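Betreff: Re: [hausliste] Schubladenbox für die Teeküche, was kommt wohin?

Hallo zusammen,

Valeriano Benítez schrieb:

> Ich habe noch die kleine Box mit den zwei Schubladen von Weltine.
> Wenn wir sie in der Teeküche brauchen können, bringe ich sie mit.
> Passt sie auf den weißen Tisch, und was soll hinein? Im Moment
> liegen die Tütchen bei uns in drei verschiedenen Schränken.
> Gruß, Valeriano

Danke, die Box nehmen wir. Auf den Tisch passt sie gut. Die obere Schublade ist breiter als die untere, deshalb würde ich alles, was in Klarsichttüten verpackt ist, oben einräumen. Da die Schublade getönt, aber durchsichtig ist, erkennt man den Inhalt auch von vorn und muss nicht jedes Mal suchen. 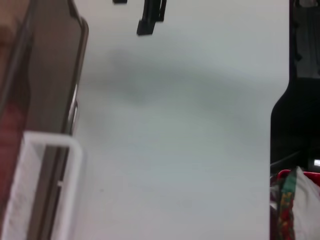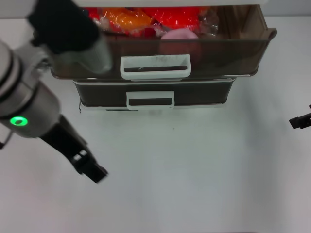
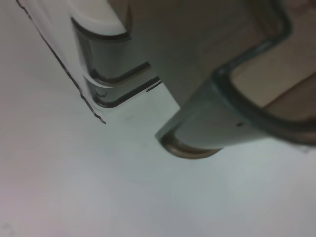
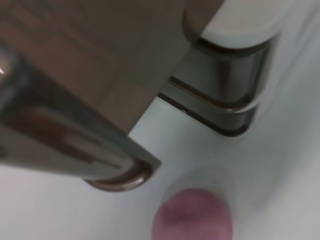 Zweites Bild: obere Schublade offen, untere geschlossen.

Zur unteren Schublade habe ich noch keine feste Meinung. Mein Vorschlag wären Gummibänder, Verschlussclips und die Ersatzbatterien für die Waage. Wer etwas anderes dort haben möchte, schreibt bitte bis Ende Oktober an die Liste.

Zwei Bitten noch:

Angebrochene Tüten vor dem Zurücklegen verschließen. Die Schubladen nicht so voll stopfen, dass beim Schließen etwas klemmt.

Die Tischfläche davor sollte zum Arbeiten frei bleiben. Die Kartons von Lillbridge gehören weiterhin in Raum 185, auch die leeren.

Viele Grüße
Gonzalo Figueroa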